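Dishwasher Detergent and Hand-Washing Habits Study – Call for Participants

Wivdale Household Research, Skaltwood site
Reference: Kitchen Residue Panel, round 3

Wivdale is recruiting adults for a home-based study of how dishes, pans and utensils are washed by hand in ordinary kitchens. The study covers water use, contact time, choice of scrubbing material and the residue left on surfaces after rinsing. Participation takes place mainly in the participant's own home, with two visits to our test kitchen in Skaltwood.

Places are limited. Applications are reviewed in the order received and the panel closes when all places have been filled, or at the end of October, whichever comes first.

Background

Laboratory methods for testing dishwashing products use standard soils, a fixed water hardness and a fixed wiping pressure. These conditions give repeatable results but match home practice only in part. Earlier rounds of the panel showed wide differences between households in how long items were left to soak, how much product was used per wash and how often the scrubbing material was replaced. Round 2 also showed that self-reported water use was a poor guide to metered water use, and metering is now standard for all households on the panel.

Round 3 looks at the link between the scrubbing material and the surface being cleaned. We are interested in households that use sponges, brushes, cloths, mesh pads, steel wool or any mix of these. You do not need to change what you buy before the study starts. In the first half of the study you will use your own materials. In the second half you will use a set supplied by us.

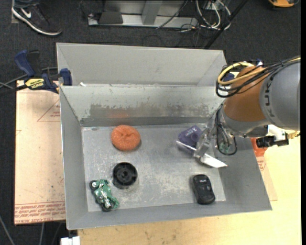

Surface wear is recorded as well as cleanliness. Each household receives a pack of numbered test plates in stainless steel, coated aluminum and glazed ceramic. The plates are washed together with your normal dishes and returned to Skaltwood in the padded sleeve provided. Gloss and roughness are measured there before and after use. The plates are not safe for cooking or for serving food and must be kept apart from kitchenware between washes.

What participation involves

The study runs for 18 weeks from the date of your first visit. During that time you will be asked to do the following.

Attend an opening visit at the Skaltwood test kitchen. The visit includes a short interview, a supervised wash of a standard load and instruction in the use of the water meter and the diary. Allow half a day.

Fit the supplied flow meter to your kitchen faucet. The meter screws on in place of the aerator and needs no tools other than the wrench in the pack. Adapters for common thread sizes are included. If your faucet has a pull-out spray head, tell us on the application form; a different meter is used and a technician will fit it.

Wash dishes by hand at least once a day on most days of the week. There is no minimum number of items. A single pan counts as a wash.

Keep a diary in the Smadi app or on paper. Each entry records the start time, the type of items washed, the product, the scrubbing material and whether anything was left to soak. An entry takes a minute or two. Paper diaries are mailed back to us in the prepaid envelopes.

Wash the test plates according to the schedule printed on the sleeve. The plates are marked with a thin layer of standard soil, which is supplied in tubes and must be refrigerated after opening. The soil contains egg, milk protein and wheat starch. See the exclusions below.

Return used scrubbing materials in the sealable bags. These are weighed, cut and cultured. Individual culture results are not reported to participants.

Attend a closing visit at Skaltwood, where the supervised wash is repeated and the meter is handed in.

Who can apply

Applicants must be adults living at a fixed address within the delivery area listed on the application form. You must do at least half of the hand-washing in your household. Households of any size may apply, and having a dishwasher does not exclude you, provided that the daily hand-wash condition is met.

Only one person per household can be enrolled. Other household members may use the kitchen as usual. Their washes should be entered in the diary under "other" so that the meter readings can be matched. If two or more people share the washing equally, please decide before applying which of you will be the named participant.

You must be able to read and write English well enough to complete the diary. A smartphone is not required.

Who cannot apply

You cannot take part if any of the following applies to you:

A diagnosed allergy to egg, milk or wheat, in you or in anyone else living in the household.
Current hand eczema, open wounds on the hands or a known contact allergy to surfactants, fragrance or preservatives.
Employment at a manufacturer or distributor of cleaning products, in you or in a member of your household.
Participation in round 2 of the panel. Round 1 participants may apply again.
A planned move or a kitchen renovation during the study period.
Well water or a household softener. Both affect hardness in ways the current model does not handle. A separate study is planned.

If your circumstances change after enrollment, contact the study office before the next scheduled wash. In most cases the plates can be paused and the data collected up to that point retained.

Materials and products

The supplied set used in the second half of the study contains an unmarked dishwashing liquid, two types of scrubbing material and a measuring pump. The liquid is a conventional hand dishwashing formula. It is not a new product and contains no ingredient outside normal household use. Its full ingredient list is printed on the bottle. Gloves may be worn if that is your normal practice; use your own and note it in the diary.

Please do not use supplied abrasive materials on nonstick pans, polished metal or any item you would not want scratched. Wivdale replaces items damaged by supplied materials only where the instructions in the pack were followed. Take pictures of any item you are concerned about before the second half begins.

Participants should not use bleach, scouring powder or oven cleaner on the test plates. Use on other items is permitted and should be recorded.

Payment

Participants who complete the study receive a payment at the end, made by bank transfer once the closing visit has taken place and the meter has been returned. The amount is stated in the participant agreement, which is sent to you with the offer of a place. Participants who withdraw after the midpoint receive half. Travel to and from Skaltwood is paid separately at the standard mileage rate or against a public transit receipt. The flow meter remains the property of Wivdale. Unused soil, liquid and scrubbing materials from the pack may not be passed on to others.

Payment may be taxable. Participants are responsible for reporting it.

Data

Diary entries, meter readings and plate measurements are stored under a participant number. Names and addresses are held separately by the study office and are deleted when payments have been settled. The supervised washes at Skaltwood are timed and observed by a member of staff. No audio or video is recorded in your home.

Data without names are added to the panel file, which now holds almost 3,000 recorded washes. The file is shared with Trekano, our partner for statistical analysis, under a written agreement. A summary of the results is sent to all participants who ask for one – tick the box on the form.

You may withdraw at any time without giving a reason. Data already added to the panel file cannot be removed once names and addresses have been deleted.

How to apply

Complete the application form on the Wivdale website or request a paper copy from the study office. The form asks about your household, your faucet, your usual products and the times of day at which you normally wash dishes. Incomplete forms are returned once for correction.

Suitable applicants are called for a short telephone screening. Calls are made between 9 a.m. and 6 p.m.; enter a preferred time on the form if you have one. After the screening you will receive the participant agreement, the allergy declaration and a choice of dates for the opening visit. A place is confirmed only when both signed documents have reached us.

Applicants who are not selected may ask to be placed on the reserve list. Reserves are contacted if a household withdraws before its opening visit.

Questions about eligibility, skin conditions or the test soil should be directed to the study lead, Asger Kjærgaard, through the study office. Questions about meters and adapters can be sent to the same address with "faucet" in the subject line. Include the make of the faucet, if known, and the thread size if you have been able to measure it.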